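Vandero 2-port travel router, two months in
Reviewed by Nayara Trindade

I bought the Vandero for a rented apartment in Ollivham where the Wi-Fi dies at the bedroom door. It cost $65. Setup took 30 minutes, most of it spent on a password page that kept timing out.
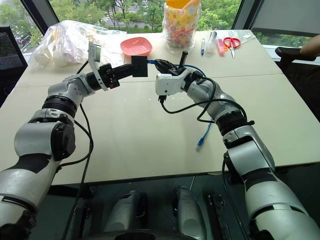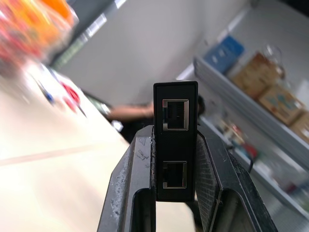 Blue network cable in the first photo, the two Ethernet ports in the second.

Speed is fine for video calls and streaming. The Nakico I had before dropped out every evening – this one has done it twice since December. The app is poor and logs you out constantly. No wall mount either. I'd still buy it again at this price.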